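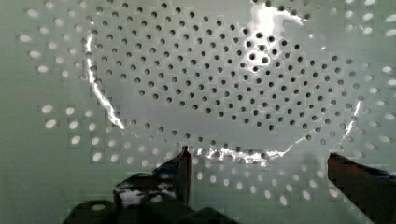

Pale green surface, like a colander, small holes

Subject: Re: [preserves] Ketchup that won't thicken (and a bit on plums)

Hello Stellan, hello all,

Sorry for the slow answer, I've been away at my sister's and she has the sort of internet that goes off when it rains. I've left your message at the bottom so people can see what I'm on about.

First of all, don't throw it out! Thin ketchup is still ketchup. I've had years when the whole lot went into bolognese by Christmas and everybody said how nice the bolognese was. But I do think I know what went wrong, or at least which of the things I've done wrong myself it sounds most like.

You say you used the Drileo tomatoes for nearly all of it. I grew Drileo for three summers and loved them in a sandwich, and they are hopeless for sauce. They're all juice and jelly. You can stand over the pan until your feet hurt and you'll still have soup at the end, only darker soup. A plum type is what you want, or failing that, half and half. I know this is no help at all with the tomatoes already in the pan, but seed catalogues come round sooner than you think and I'd put a note in the front of the diary now.

What I do these days with watery tomatoes is cut them up the night before, salt them a little (less than you'd think, you can't get it back out) and leave them to drain in a colander over the big mixing bowl. In the morning there's a surprising lot of pale yellow water in the bowl. I used to tip it away until Eskil Sjöberg wrote in here saying he poaches fish in it, and now I freeze it for stock. If you've got a choice of colander, go for small holes and plenty of them. The old metal one I had from my mum had holes you could lose a pea through, and I was forever fishing pips and bits of tomato out of the bowl underneath.

Then the cooking. You said three hours on low with the lid on. Lid off, Stellan! That'll be most of it. The water has to go somewhere, and with the lid on it just runs back down. Lid off, widest pan in the house, and as lively as you dare for the first half. Then turn it right down once it starts to spit, and wear something with sleeves. I've got a Tornier preserving pan that my husband bought at a sale in Sernville, dented on one side and missing a rivet, and it's the best thing in my kitchen. Anything wide will do though. Two frying pans side by side will beat one tall stockpot every time, I've tested this in a temper.

On the sieving, I put everything through the mouli after the first hour, skins and all, and then it goes back in the pan. Some people skin the tomatoes beforehand and I admire them. If the mouli's too much bother a wooden spoon and a sieve will get you there, it's just dull. Put the radio on.

Vinegar next. You asked if you'd put too much in, and I don't think 65 ml is a lot for the amount you made, so please don't cut it down to get a thicker sauce. It's a fair bit of what helps the stuff keep, along with the sugar, and I'd sooner have a runny ketchup than one I was nervous of. What you can do is hold it back until the tomatoes have already gone thick, so you're not boiling it off for hours and smelling out the stairs. I put mine in for the last half hour or so. If you're keeping it for any length of time do follow a proper tested recipe for the acid, and if you've got any doubts at all, small tubs in the freezer. I've mostly gone over to the freezer for anything with tomatoes in. 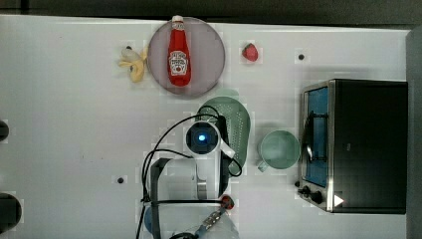

Thickness is a funny thing with homemade ketchup, and I think a lot of us are disappointed by perfectly good sauce. Mine has never once stood up on the spoon the way the shop sort does. It slumps. It tastes of cloves and a bit of burnt sugar, and it slumps. My two boys wouldn't touch it for years and it took me far too long to work out that it was the jar they objected to, they thought it was chutney! If it looked like that red bottle with the white cap lying across the plate, they'd have had it on everything. So one July I washed out an empty one and filled it with mine, and not a word was said at tea, it simply went. I do the same now for visitors. You need a funnel and a steady hand, and it lives in the fridge and gets eaten quickly, so I only fill it part way. The rest stays frozen until it's wanted.

To rescue the batch you've got, I'd tip it all back in the widest pan and cook it down again with the lid off, stirring more than you want to. It catches very suddenly near the end. When you draw the spoon across the bottom and the line stays put for a second or so before it fills in, stop. It'll be thicker again cold. Have a saucer in the freezer and try a blob on that if you're not sure. If it's still thin and you've lost the will, grate in an apple. A cooker, peeled, cooked until it falls apart, and then sieve the lot again. It does change the taste but in a friendly way. I wouldn't use cornflour. I've done it, and it went gluey in the fridge and then wept when I thawed it.

Spices, you didn't ask but I'm going to say anyway: tie them in a bit of muslin and take them out before you think you should. I left a cinnamon stick in overnight once and we had Christmas ketchup until Easter.

Now plums. Several of you asked what I did with the Plattners after I went on about them in the summer. The tree gave us 18 kilos, which is daft for a tree I can nearly see over, and they all came ripe in the same week. A good half went to the neighbours. I made jam with some, and it set like a brick (too much faith in the thermometer, not enough in the saucer), and the rest I halved and froze on trays. I've been getting them out a bag at a time for crumble and they've kept their shape better than Victorias do. The stones come away clean too. If anyone near Sernville wants to try grafting one I'm pruning next summer and you can have whatever you like off it, just write to me off list.

I did also try a plum ketchup. Same method, plums instead of tomatoes, a bit of ginger, and it thickened up in no time at all without any of the above fuss. I got one 246 g jar out of what was left in the bottom of the bag, so it was hardly a proper trial, but it was gorgeous with cold pork and I'm cross I didn't make more. Has anybody got a recipe they trust? I was making it up as I went and I'd like to know how much vinegar it really wants before I do a bigger lot to keep.

Also, does anyone know where to get replacement discs for an old mouli? Mine's lost the middle one. The hardware shop looked at me as if I'd asked for a mangle.

Right, I've got bread to see to. Let us know how the second boil goes, Stellan, and mind your wrists.

Maureen

On Nov 13, 2018, Stellan Haugland wrote:

> Hello everybody,
>
> I've been reading the list for a while but this is my first go
> at posting, so be gentle. I made ketchup at the weekend from the
> last of the greenhouse tomatoes. Nearly all Drileo, which had
> ripened on the windowsill, and a few odds and ends.
>
> I chopped them, put them in the big stockpot with onion, sugar,
> spices and 65 ml of cider vinegar, and gave it three hours on low
> with the lid on. Then I sieved it. It tastes really nice but it
> pours like squash. I've put it in the fridge in a jug for now.
>
> Did I use too much vinegar? And can I boil it up again or will
> that spoil it? My wife says cornflour but she says that about
> everything.
>
> Thanks in advance,
> Stellan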